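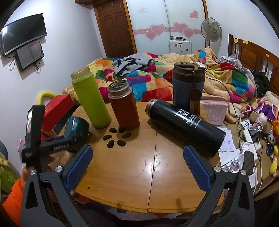

Bottles and a tumbler on a round table

Home Growers Markets Equipment Reviews Contact

Equipment Review: Zumeo Fastier Grain Moisture Meter

Prepared by Honeylyn Enriquez for the Furness Growers' Advisory Office

Last updated: February

The Advisory Office has completed its review of the Fastier, a portable moisture meter sold by Zumeo for use with wheat, corn, barley, sorghum and dry beans. The review was requested by member farms that deliver to the Policarpio grain depot, where loads above the moisture limit are docked or turned away. The office purchased two units at the regular price of $215 each. Zumeo did not supply equipment and did not see the findings before they were posted.

The meter was used through one harvest at farms across the district. Staff took 1176 readings in all, and each was compared with an oven-dried portion of the same sample. Most of the samples were corn and wheat. Beans were tested in smaller quantity, and the results for that crop should be read with more care.

Accuracy

For wheat, the Fastier stayed within half a percentage point of the oven result in nearly all samples. Corn was slightly less consistent. Readings on corn below 18 percent moisture were dependable, but above that level the meter tended to read low, in the worst samples by more than a full point. A grower who relies on it to decide when to begin combining wet corn could be misled, and the office recommends a second check at the depot before a full load is hauled.

Barley and sorghum results were acceptable. Dry beans varied from one reading to the next, and the average of three readings was needed to reach a useful figure. The manual suggests the same practice, although only in a footnote.
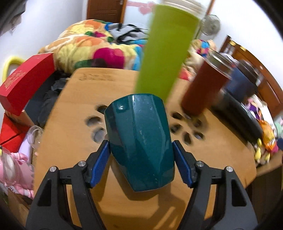
Temperature also affects the result. The meter corrects for grain temperature automatically, but the correction takes time when the grain and the instrument are far apart. Samples brought directly from a dryer gave unreliable figures until they had rested in a closed container for half an hour. Staff who left the meter in an unheated truck overnight found that the first readings of the morning were best discarded.

Ease of use

The controls are simple. The operator selects the crop, fills the cup to the line, levels the grain and presses one key. A reading appears in less than ten seconds. The display is large and can be read in direct sun. The crop list uses short codes, however, and two of them are easily confused – WHT1 for hard wheat and WHT2 for soft. A printed card is supplied and should be kept with the meter.

The memory holds 2178 readings, more than most farms will collect in a season. Transferring them to a computer requires a cable that is sold separately, and the file arrives without field names. Farms that keep records by field will have to enter those by hand.

Durability and service

Both units remained in working order. The battery door on one of them became loose and is now held with tape. Zumeo answered a written request for a replacement door in six working days, and the part was sent without charge. Calibration by the manufacturer is advised once a year, and the owner pays shipping in one direction.

Recommendation

The office considers the Fastier suitable for farms that grow mainly wheat, barley or sorghum. It is recommended with reservations for corn, and it is not recommended as the only instrument on farms where dry beans are the principal crop. One of the two units is now available for loan to members at the front desk, for up to five days at a time. Requests received before 10 a.m. are normally filled the same day.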